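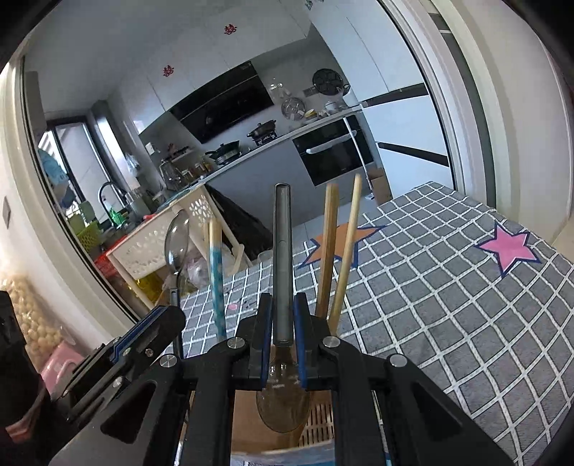 Spoons and chopsticks standing in a tan holder, with the stove and counter behind. Photo: Irketti

Home Services Kitchens News Press Contact

Irketti > News > Press releases

We use cookies to remember your settings and count visits. Accept all / Manage choices

FOR RELEASE 2022-10-26

Irketti opens booking for Cirillo, a kitchen tidying visit that starts with the utensil holder

NAVARI — Hi, I'm Gwion Phillips, and I run Irketti, the home organizing company on the north side of Navari. I write our press releases myself, so please forgive the exclamation marks. I'm excited about this one!

Starting today you can book Cirillo, our new visit for people who cook at home a lot and are tired of digging around for things. It's one kitchen, one afternoon, and two of us. We take everything out of the places you reach for while you're cooking, go through it with you, and put it back so it makes sense to the person holding the pan. We don't touch your living room and we won't comment on your closets.

We tried it out first, of course. Over the spring and summer we visited 113 kitchens in and near Navari, and by August I'd stopped starting at the pantry, where most organizers start (and where I started for years). I go to the utensil holder now. You know the one — every kitchen has some version of it, a jar or a crock or a basket, and it's stuffed with spoons and chopsticks and that one ladle you like and a second ladle you don't.

The photo with this release is a good look at the sort of kitchen I mean. There's a big spoon with a long gray handle, wooden chopsticks, a blue-and-white patterned one as well, all at the tan holder by a checkered tablecloth with stars on it. The spice jars are lined up on the counter and the wok is on its burner. I love a kitchen like this! People cook in it, and I'd never want to make it look like a catalog.

So what do we do in a Cirillo visit? We empty the holder onto a towel and ask you to pick up what you used this week. Those go back in first, tall handles to the rear, chopsticks in pairs on the side of your cooking hand. Then we wash the holder itself, bottom included, and let it dry before anything goes back. (Do this tonight even if you never call us. Crumbs get in there, and water too, and wooden chopsticks hate sitting in it.) Anything with a crack or a melted edge gets set aside for you to decide on. Duplicates go in a drawer for a month, and if you haven't missed them you can pass them on.

After that we work outward: spices, oils, the pans you use daily, then the high shelf. The high shelf is where steamers and lids and rice cookers tend to live, and I'm fine with that as long as you can get them down without climbing on a chair. If you steam something every other night, we'll find it a lower spot.

My colleague Čestmír Hrnčiar came up with the order of the visit. He cooked in restaurants before he joined me, and he's much stricter than I am about what belongs next to a burner.

"Gwion wants to label everything, and I want to cook dinner in the kitchen when we're done," Čestmír said. "If I can make an omelet without asking where the spatula is, then we've finished. If I can't, we move things again."

He really does make the omelet, by the way. You're welcome to share it.

We've also put the whole method into a little printed booklet, with a page for the holder, a page for the drawer under it, and blank pages for drawing your own counter. We printed 1000 copies. They're free at the front counter of Uvow, the housewares store on Navari's main street, for as long as they last. You don't have to buy anything or book anything to take one. Uvow isn't paying us, and we don't sell holders, racks or bins on our visits. We'll use what you own, and if you ask me what to buy I'll probably tell you to wait a few weeks.

Cirillo visits run three hours and can be booked for mornings or afternoons. Renters are welcome, tiny kitchens are very welcome, and so are kids who want to sort spoons. Please don't clean up before we come! I mean it, we need to see where things land on a normal day.

For reporters: Čestmír and I are happy to talk, and you're welcome to come along on a visit if the household says yes. We can also do your own kitchen for a story, though you should know that he'll open the drawer you were hoping he wouldn't.

About Irketti
Irketti is a small home organizing company based in Navari. We work in kitchens, laundry rooms and entryways, and we offer phone advice to past clients at no charge.

Press contact
Gwion Phillips, Irketti, Navari
Please use the form on the Contact page and put "Cirillo" in the subject line.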